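Chapter 4
Paths and the Ground Beneath Them

When we walk outside, we seldom think about what is under our shoes. Yet the ground decides how fast we go, how tired we become and where the rain water runs. In this chapter we study three kinds of surface: gravel, earth with grass, and concrete.
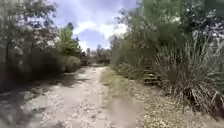
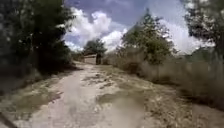
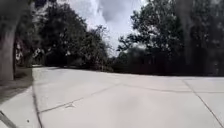

Gravel and dirt, a track with a grassy middle, and concrete slabs.

The old way from Drerkside to Dernell is 475 metres long on our map. Svenja Reuter walked it in January and again in June, and wrote down the hardness of the soil at 16 points. Her notes are printed on page 26, and we will use them for the first exercise.

Before you begin, please learn these words: verge, rut, joint, slab. A rut is a long hollow which wheels press into soft ground. A joint is the narrow line between two slabs, and it gives the concrete a little room to move in warm weather.

4.1 Loose surfaces

A loose surface is made of many small pieces which are not fixed together.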